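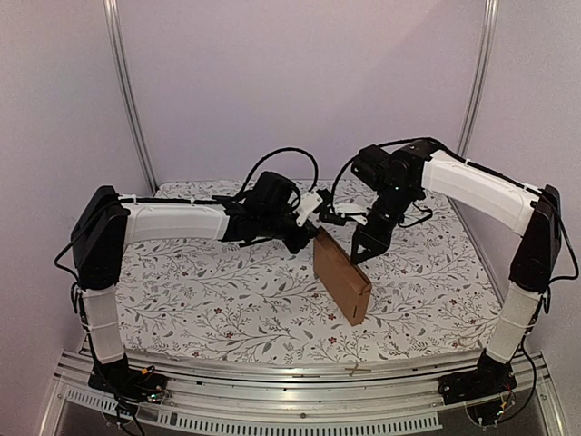

Two arms means twice the bugs, Taras Didenko told me when I said I wanted a pair, and if I had any sense I'd get one working first and buy the second when I was bored. I didn't listen. I've thought about that remark a lot since, usually while lying under a table looking for a screw.

Home | Contents | Chapter 3 | Chapter 4 | Chapter 5 | Index

Filed under: Shop Builds / Arms and Grippers

Chapter 4
Holding One Thing with Two Arms

In the last chapter you got a single arm to go where you told it. If you skipped that one, go back and at least do the joint zeroing, or nothing in this chapter will behave. We're going to take two arms, put them across from each other on one frame, and have them hold a cardboard box between them. Just a box. It sounds like nothing, and it kept me busy for most of September.

My pair lives in Brusdale, which is the shared workshop I pay for and then feel guilty about on the weeks I don't go. The frame is aluminum with pale panels on the back and sides, and the arms are bolted at the two front corners, so they both reach in toward the middle. I named the left one Surer and the right one Wei. You should name yours too! You'll be saying "no, the other left" to somebody at some point, and names help.

The trouble with a box is that both arms are now attached to the same thing. When one arm is off by a little, it misses, and you nudge it and try again. When two arms share a box and one is off by a little, the box has to go somewhere - it tilts, or it bends, or it slides out and lands flat. I had mine tipping for days before I worked out that Wei's base was mounted 3 millimeters farther back than I'd typed into the settings file. I'd been blaming the code. Measure your bases from the same edge of the same rail, write the numbers on tape, and stick the tape to the frame.

Then there's cable. Each of my arms carries a camera at the wrist, and the camera cable needs enough slack to arc over the top when the wrist turns. Too short and it tugs the connector. Too long and it finds the other arm, because with both grippers on one box the wrists end up very close together. I fasten the run along the upper arm with small cable ties and leave the loop free at the end. Move each wrist through its whole range by hand, power off, before you trim anything. (I trimmed first. I own a lot of short cable now.)

A word on the table covering. Mine is a white cloth with vines and little dark red flowers, and Si-eun Yoon thinks a plain gray mat would make life easier for the cameras. She's probably right. I like the flowers, though, and the exercises all work on them, so use whatever you have, as long as it doesn't slide around.

Before you start, you'll want:

Both arms zeroed, as in Chapter 3
A cardboard box that can stand on its narrow edge
A power switch you can reach without leaning over the frame
Tape and a marker

Start with the box empty and the speed set to 22 percent. We'll bring the arms in one at a time, touch the upper corners, and stop there. No lifting yet - lifting is section 4.2, and you'll get more out of it if you've spent an evening just watching how the box shifts when only one side pushes.

4.1 Finding the Corners

Put the box in the middle of the table with the wide side facing you. Switch on the left arm only, and leave the right one parked.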